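# Left gripper drifting on our two-arm table cell – cup stacking setup

**meshmonger** – January 6, 2020

Finally got both arms onto the black cloth with the new task: blue cup up on the mesh pen holder, purple one next.
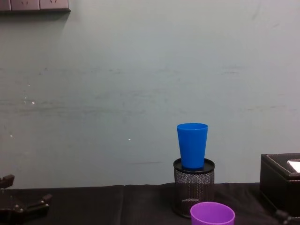 ## What I'm running

Two Samonte arms, one table, Domberg grippers on both. The job list is cups on and off the pen holder, then the tissue box. I love this cell! It ran 594 cycles before I had to touch anything, and I was grinning the whole time.

The trouble is the left side. After a long run the fingers close a little off center, always toward the wall. Right arm is fine. I re-zeroed it twice and the drift came back both times. Where would you start?

---

**odd_torque**

Finger carriage screws, before anything else. Mine backed out at 331 cycles on the same gripper. Power down, take the pads off, and there are 2 small screws under each one. Clean them, a tiny drop of medium threadlocker, snug them up by hand, leave it overnight. Then zero it. If you zero first you're just saving the error.

---

**kestrel_bench**

I'd leave the screws alone for now. Drift that shows up after a long run sounds like belt tension to me. Push the left wrist gently with the power off and feel for slop. Also, that cloth has wrinkles and a seam in it – I'd pull it tight and clip it under the table. A holder standing on a fold leans, and then you blame the gripper.

---

**odd_torque**

Cloth can't explain one arm being off and the other being fine. Same holder, same table.

---

**kestrel_bench**

It can if the left arm does all the placing! Which one does, OP?

---

**meshmonger**

Ha, fair question. They take turns, so I don't think it's the cloth, but I'll clip it anyway. No slop in the wrist that I can feel. Pads come off tonight.

---

**flatwasher**

While they're off, look at the pads themselves. The Ikunden silicone ones wear on one side if the cup rim is always grabbed at the same spot. Swap left and right pads and see if the drift moves with them. Takes five minutes and costs nothing.

---

**meshmonger**

Update! One screw on the left carriage turned with almost no effort, and the pad over it was worn on the wall side too, so you both get a point. Threadlocker is in, new pads are on, zeroing tomorrow.

---

**kestrel_bench**

Still want a belt reading from you. The Odberg tension gauge fits in there if you take off the rear cover.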